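Gallbladder out, still bad diarrhea in the mornings

Storkura
Posts: 6
30th May

Hello to all. My gallbladder was removed by keyhole surgery and the surgeon told me I can eat normally after two weeks. The operation itself went well and the small cuts are closed. But every morning, maybe 20 minutes after breakfast, I must run to the bathroom. It is yellow and it burns. In the afternoon I am mostly fine. My family doctor took blood and everything is in the normal range, only the cholesterol is 194, which she said is okay. She thinks I should wait. How long did it take for you?

Ciltard
Posts: 264

Welcome Storkura. It sounds like bile to me. Without the gallbladder the bile drips all the time, and during the night it collects. I had the same for months. Ask your doctor about a bile acid binder, it is a powder you mix with water. I take it once a day and I can leave the house in the morning again.

Take it apart from your other pills, the pharmacist will tell you how many hours.

Sibiya

I do not agree that everybody should go directly to the powder. It made me so constipated that I was worse than before. For me it was the food. I stopped coffee on an empty stomach and I cut the butter, and I eat a small breakfast now, oatmeal or toast with banana. After six weeks it was almost gone. Please try this first.

Ciltard

Sibiya, I did not say everybody. I said ask the doctor. And I tried the diet too, I lived on rice and boiled chicken and lost a lot of weight, with no change at all. Some of us need the medicine and it is not a failure.

Storkura

Thank you both. I drink two coffees before I eat anything, so maybe I start there. What do you cook in the evening? I am a little afraid of oil now, even olive oil.

Sibiya

A little oil is okay for me, one spoon in the pan. Chicken, white fish, potatoes, carrots. I eat early and not much. Raw onion and cream are still not possible. I try to cook at home on most days, then I know what is inside.

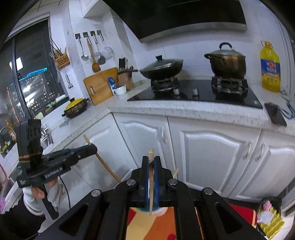 In the kitchen, with the wooden sticks

Write down what you eat and what happens after, also the time. I did this in a school notebook, and only then did I see that eggs were a problem for me. I would never have guessed eggs.

Kirden

Eggs are fine for me and bananas are terrible, so you see it is different for each person.

I want to add one thing. Storkura, did anybody test you for something else? I was told for a long time that it was only the gallbladder, and then a colonoscopy with biopsies showed microscopic colitis. The colon looked clean, it was only visible in the biopsy. I do not want to scare you. But if you wake up in the night to go, or you see blood, or you lose weight, do not wait.

Ciltard

Good point from Kirden. Going at night was never part of it for me.

Storkura

No blood, and I sleep through the night. My weight is the same. I have an appointment in June and I will ask about the powder and also about the biopsy. Until then no coffee before food, and I started a notebook today. First morning without coffee I had a headache, but only one trip to the bathroom.

Sibiya

The headache goes away after some days. Drink water. And please write here what the doctor says about the powder, I would like to know if there is a smaller dose than the one I got.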